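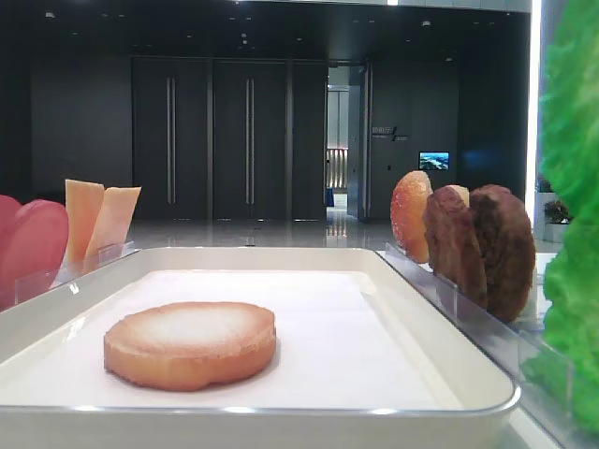 Play food for a pretend burger counter: show me your setups!

crumbtray_dee
Okay, I have fallen all the way down the fake food hole and I'm dragging you with me. We're doing a burger counter for the kids' corner at our fall open house in October 2021 and I want the ingredients standing up in clear racks next to a white tray, so you pull out a patty or a bun and build right there. Standing up! Like records in a bin! I tried it with the pieces piled in a bowl first and the kids just dug through it and left. With racks they stop and pick.

My question is which order to put things in. Buns and patties on the right, the thin stuff on the left? Or everything in building order?

pickle_theory
Building order, no contest. Bottom bun, patty, cheese, tomato, lettuce, top bun. I ran a counter like this at the Clonalow fair and the little ones went straight down the line like pros. So much fun to watch.

hollis77
Have to disagree with pickle. If it's in order there's nothing to figure out. Put the round things together and the slices together and let them hunt. My two made a burger with 3 patties and no bun and were thrilled with themselves.

pickle_theory
My nephew would make the no-bun one either way, ha. But with a line behind you at an open house you want them moving along. At home, sure, mix it all up.

Tumaini Nyanda
I love this thread. I do displays for a small toy library (over 500 pieces of food in the bins now, please send help) and clear acrylic is the way to go. Kids can see the whole face of a patty and not just the rim. Two things I'd watch:

Lean. Wedges of cheese tip over in a slot made for round things. A bit of clear tape across the slot helps.

Lettuce. The ruffly kind is wonderful and it will not stay in any rack I own. I stand mine in a cup off to the side.

crumbtray_dee
The cup! Yes! Mine keeps flopping over everything. Trying that tonight.

greywhisk
Am I the only one who doesn't like the super glossy buns? The Adeo ones look wet to me. I went with Maglaya for the matte finish and they stack better too.

hollis77
Gloss is the best part, greywhisk! A shiny top bun with the speckles on it looks like it came out of a real bakery. They do slide, I'll give you that.

greywhisk
They slide right onto the floor. I rest my case.

Tumaini Nyanda
Mixing brands works fine if you check the width first. My patties were too fat for the rack and I had to send them back.

crumbtray_dee
Measured everything and we're good. Going with pickle's order for the open house and hollis's jumble at home after. Does anybody know if the Sosano onion rings fit a standard slot? I want them so badly.

pickle_theory
They fit, but get the big ones. The small ones drop right through.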